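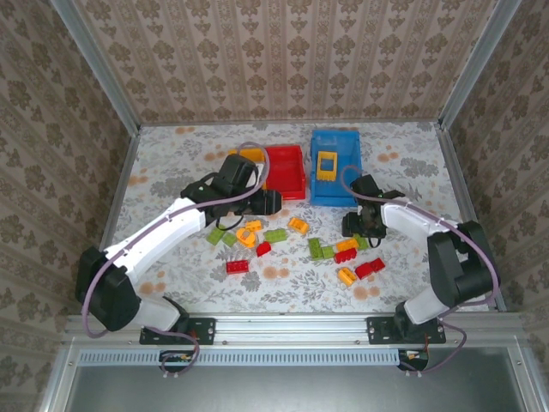
2020-11-23

I finished the new Rutar book last night, well past the hour when a sensible person would have put the light out, and I have been walking about all day with my head still in it. So forgive me if this post rambles a bit more than usual (I know, I know — more than usual!).

The book is called Zominden, after the border town where nearly all of it happens, and it's a spy story of the slow and chilly sort. Lehner, a translator who has spent years being overlooked by everybody, is handed a bundle of letters to put into plain English and notices that the same small mistake turns up in every one. That's really all I want to tell you about the plot. The jacket gives away a good deal more, and if you are quick you can get the book open without reading the back at all, as I wish I had.

I should say that I nearly gave up on it. The first 70 pages are almost entirely trains, soup and people not answering letters, and I put it down twice to read something with more going on. Then Lehner misses a connection and has to spend the night in the station hotel, and from there I don't think I looked up once. I let a whole pot of tea go cold beside me, and if you know me at all you'll know how serious that is.
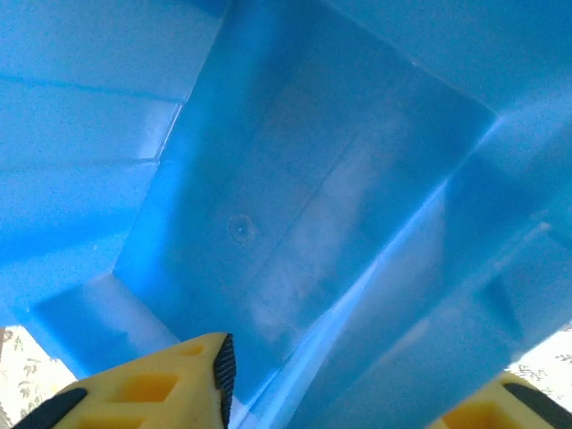

What I love about Rutar is how much room the ordinary people get. The woman who runs the hotel has perhaps three scenes and I could tell you how she folds a towel. The villains, such as they are, worry about their pensions and their knees. There's a long conversation over a card game in which hardly anything is said outright, and I went back and read it again straight away to see how it had been done. I still couldn't tell you!

I was less sure about the ending. There's a chase across the frozen lake which feels as though it has wandered in from a different sort of thriller, and one character changes sides so suddenly that I turned back a page to check I hadn't missed something. It didn't spoil things for me, but my sister-in-law, who had my copy first, was quite cross about it and we've had words on the telephone.

If you are new to these books, I'd start with Stastus, the earlier one. It's barely 200 pages, it moves along at a fair lick, and Lehner turns up in it for a chapter, so you'll have the pleasure of meeting an old friend later on. The third is due in March and I have already ordered mine.

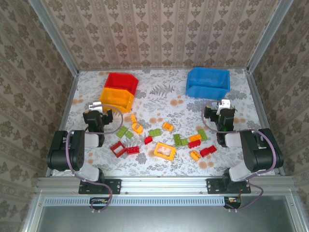 Red and yellow bins towards the back, patterned walls all round them.

Next up is a big family saga that I've been promising to read since the spring, and after that I'm open to suggestions, so do leave them in the comments. Cold places and long train journeys preferred.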